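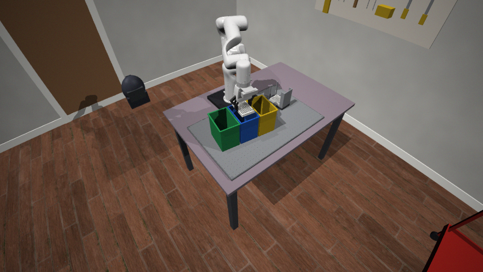
The sorting bench in simulation. Three bins, one arm, one small block at the rim of the blue one.

About Serkley

We find out whether machines can do chores yet. Mostly they can't, but the ways in which they can't have become a lot more interesting, and people pay us to write them down.

Serkley started in a former dry cleaner's in Bratstead with two desks, one secondhand arm and a drain in the floor that we were told not to ask about. Our founder, Salma Samir, had spent nine years running the packing floor at a mail-order hardware business. In that time she sat through a great many sales presentations in which a robot picked up a box. Then she would ask the person presenting to turn the box over, and there would be a short break for coffee.

She figured other people were sitting through the same presentations. So she left and opened a shop that does the turning over.

What we do

A customer comes to us with a job that a human being currently does and would be glad to stop doing. Putting away cutlery. Sorting returned parts into the right bin. Wiping a counter that has a toaster on it. We break the job into tasks small enough to score, build it in simulation, run it until the results stop surprising us, and then build it again on a real bench, where the surprises come back.

At the end you get a report. It says what the machine did, how often, how long it took, and what a person had to do afterward to clean up. We put that last part on page one. A robot that sorts a tray of parts in four minutes and leaves you six minutes of fixing has not saved you four minutes, whatever the brochure says.

We don't make robots and we don't sell them. We turn down commissions from people who do. This has kept us independent and also in the former dry cleaner's.

The chore list

Our list currently holds 63 chores, split between household and shop floor. Each one is written up the way you'd explain it to a new hire on their first morning, with no credit for trying. To pass, a machine has to get through 300 attempts with no help and no more mistakes than we'd put up with from a bored teenager. (We did test bored teenagers. They were very good, and they wanted lunch.)

As of the last round, 16 chores have a pass. They include moving parts between bins, loading plates of one size into a rack built for plates of that size, and stacking boxes that have agreed in advance to be the same box. Please don't laugh at these. A few years ago we'd have been thrilled with the plates.

The rest have not been passed by anything we've had on the bench. Laundry is still laundry. Folding a towel is coming along nicely, provided it is a towel and someone has laid it flat, at which point you've done the hard half yourself. Fitted sheets we keep on the list for morale. On the shop floor, the trouble is usually whatever is lying next to the thing you want: a loose strap, a bit of tape, somebody's glove.

Why so many bins

Visitors often expect something grander, and then we show them an arm dropping a block into a bin. Sorting sits underneath a huge share of real work, though. Groceries, recycling, returns, socks, screws: pick up one thing, decide where it goes, let go of it there. The letting go gets less attention than it deserves. We've logged pieces balanced on a rim, pieces that bounced, and pieces that stayed stuck to the fingers and took the whole trip back.

Tall, narrow bins are harder than they look, and setting them flush against each other gives the arm very little room to be sloppy. People are sloppy too, of course, but they notice.

The team

Salma runs the place and signs every report. She has final say on what counts as a mistake, and she is not a soft touch.

Kramer handles simulation. He builds our virtual rooms with doors, baseboards and tool posters, on the theory that a machine which only works in an empty gray void should be sold to people who live in one.

Ernell looks after the real benches, the spare parts and the scoring sheets. She came to us from restaurant kitchens and can clear a counter faster than anything we have ever plugged in. She is our benchmark for wiping, and her record stands at 74 seconds, toaster included.

We also take two interns each summer. They reset the benches between runs, which means picking everything up and putting it back where it started. Several have pointed out that this is a chore. It's on the list, it has not been passed, and applications open in December.

Working with us

If you have a chore in mind, send us a plain description of it and, if you can, a few minutes of someone doing it on an ordinary day. Please don't tidy up first. We reply to everyone, usually with questions about what happens when something gets dropped.

A first look takes around two weeks. Some of our customers go on to buy a machine. Quite a few buy a better shelf, and we've had very nice letters about the shelves.

You can visit the Bratstead shop by appointment. Come in the morning if you can, before the benches warm up and Ernell starts timing people. Parking is in back, by the old steam vent.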